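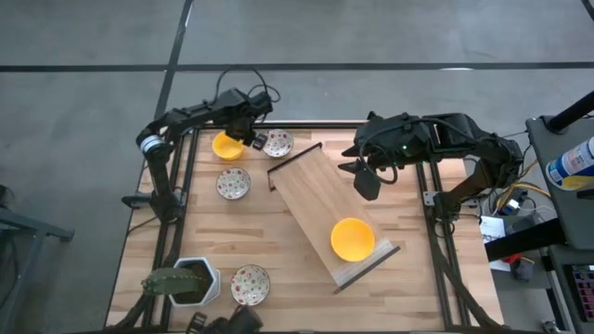 How Does a Workshop Pay for a Robot?

When you want a new bicycle, you look at the price and then you look in your money box. Buying a robot begins the same way, but the list is longer. Grown-ups call this list a budget. A budget is a plan for money, and it is written before anything is bought.

In this explainer we will make a budget together for a small robot table, the kind with two arms that learns to move bowls and plates.

First question: what is the job?

Many people want to choose the robot first, because this is the fun part. It is better to choose the job first. Do you want the robot to lift a car door? Then you need a very big arm, and a strong fence around it. Do you want it to move a yellow bowl? Then a small arm on a table can be enough.

The robot table in our pictures has kitchen jobs. There are bowls, there are plates with flowers on them, and a wooden board lies across the middle. A person could move such things in a few seconds. For a robot it is a hard exercise, and to practice it needs both the arms and the things to practice on.

Second question: what else must we buy?

An arm alone can do nothing. Let us think about your bicycle again. You also need a helmet, a lock, a pump and perhaps a light. A robot has its own helmet and pump, so to say. When you plan a robot table, you write down these things too:

- a strong table
- a metal frame to hold the arms
- grippers, which are the hands of the robot
- cables (always more than you think!)
- a computer
- bowls, plates and other things for practice
- spare parts

People forget the spare parts most often. A gripper finger is small, and small parts wear out. If there is no new finger in the drawer, the whole table must wait until one comes in the mail.

Third question: how much does it cost?

Let us use a pretend shop with pretend prices, so that the counting is easy. Our shop is called Risik. It sells a strong table with a frame for 400 dollars. A box with cables and tools costs 89 dollars. A set of spare gripper fingers costs 26 dollars.

Now you can take a pencil. How much do we pay for the table, one box and one set of fingers?

400 + 89 + 26 = 515 dollars

Imagine that we have 533 dollars to spend on this part of the plan. Then 18 dollars remain. This is enough for some plates, if we choose cheap ones. Please notice that we did not buy any arms yet! The arms cost much more than the table, and a workshop usually writes them on a separate page of the budget.

Fourth question: buy now or buy later?

You do not have to buy everything on the same day. A careful workshop can buy one arm, learn how it works, and buy the second arm after some months. The good side is that mistakes are smaller. The bad side is that with one arm you cannot practice the jobs that need two hands, for example holding a board still while you put something on it.

Some workshops also rent a robot. To rent means that you pay a little every month and give the thing back at the end. If you need the robot only until December, renting may cost less than buying. If you need it for many years, you should calculate both ways and compare.
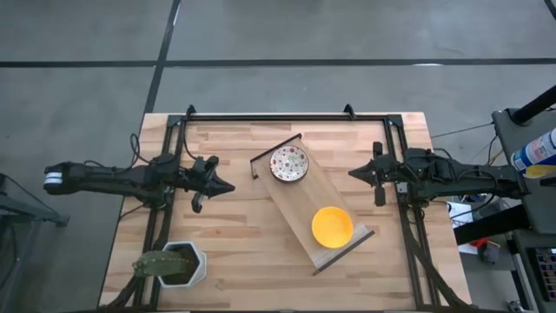 TALLBRIDGE, July 27, 2026

Two arms reach over the table from two sides, and there is one plate and one bowl on the board between them. Try to make a shopping list from this picture. Did you write the white pot and the cactus? It is good if you did. Everything that stands on the table takes space, and space is also a part of the plan. Before you order a table, you should measure the floor, and you should leave room to walk around it.

Words to remember

Budget: a plan for how to use money.

Gripper: the part at the end of a robot arm which takes hold of things.

Spare part: an extra part you keep for the day when the old one breaks.

Rent: to pay for using something that belongs to another person.

Try it at home

Choose one job in your kitchen, for example putting spoons in a drawer. Write everything a robot would need for it. Then ask a grown-up which three things they would buy first, and compare with your own list.

14 shares
3 comments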